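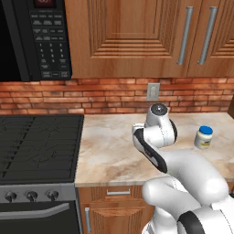 Jaltska veröffentlicht Leitfaden für Simulationsprüfungen von Haushaltsrobotern

Offenes Regelwerk beschreibt, wie Küchenaufgaben in der Simulation aufgebaut, durchgeführt und dokumentiert werden sollen

Sterkgate, im Juni – Wer einen Roboterarm in einer virtuellen Küche testet, soll die Ergebnisse künftig so festhalten können, dass andere sie nachvollziehen. Dafür hat die Arbeitsgruppe Jaltska ihren Leitfaden »Prüfen vor dem Anfassen« fertiggestellt. Er umfasst 23 Regeln in 8 Kapiteln und steht ab sofort allen Laboren, Hochschulen und Herstellern kostenfrei zur Verfügung.

Der Leitfaden behandelt Aufgaben, wie sie in jeder Wohnküche anfallen: ein Glas vom Tresen nehmen, eine Schublade aufziehen, einen Gegenstand neben dem Herd abstellen. Für jede Aufgabe wird festgelegt, welche Angaben vor dem ersten Durchlauf vorliegen müssen. Dazu gehören die Startposition des Arms, die Lage aller losen Gegenstände, die Beleuchtung und eine eindeutige Bedingung, ab wann ein Versuch als gelungen gilt.

»Wir freuen uns riesig, dass es so weit ist«, sagt Refilwe Mabaso, die das Projekt leitet. »In unseren ersten Gesprächen hatte jede Gruppe eine eigene Vorstellung davon, was ›gegriffen‹ heißt. Für die einen reichte der Kontakt, für die anderen musste das Glas sicher in der Luft sein. Jetzt haben wir eine Definition, mit der alle arbeiten können!«

Ein eigenes Kapitel gilt den Abständen. Der Arm muss an Schrankgriffen, Arbeitsplattenkanten und Rückwänden vorbeigeführt werden, und jede Berührung ist zu protokollieren – auch dann, wenn die Aufgabe am Ende erfüllt wird. Ein Durchlauf mit ungewolltem Kontakt zählt als eigene Kategorie und darf nicht unter die fehlerfreien Versuche gerechnet werden.

Erprobt wurden die Regeln in der Simulationsumgebung Mfinanga. Dort liefen rund 220 Durchgänge mit wechselnden Kücheneinrichtungen, Oberflächen und Gegenständen. Beteiligt waren 11 Teams, die ihre Protokolle untereinander tauschten und gegenseitig nachstellten. Wo das Nachstellen scheiterte, wurde der Regeltext überarbeitet. Besonders oft betraf das die Angaben zu Reibung und Masse, die in früheren Fassungen freiwillig waren und jetzt verpflichtend sind.

Xolani Mthembu hat die Erprobung begleitet und das Kapitel zur Übertragung auf reale Geräte verfasst. »Eine gute Simulation nimmt uns sehr viel Arbeit ab, und es macht Spaß zu sehen, wie schnell die Teams damit vorankommen«, sagt er. »Trotzdem steht bei uns ausdrücklich drin, dass ein bestandener virtueller Test keine Freigabe für den Betrieb neben Menschen ist. Dafür braucht es die Risikobeurteilung am echten Gerät.«

Der Leitfaden versteht sich als Ergänzung zu den geltenden Sicherheitsnormen und ersetzt diese nicht. Simulierte Bilder müssen in Berichten und Veröffentlichungen als solche gekennzeichnet sein.

Mit dem Text erscheint die Protokollvorlage Drillow, in die sich Versuchsaufbau, Softwarestand und Ergebnisse eintragen lassen. Rückmeldungen aus der Praxis nimmt die Arbeitsgruppe gern entgegen – eine zweite Fassung mit Aufgaben für zweiarmige Systeme ist bereits in Vorbereitung.

Pressekontakt
Jaltska, Arbeitsgruppe Simulation und Prüfung
Refilwe Mabaso
Sterkgate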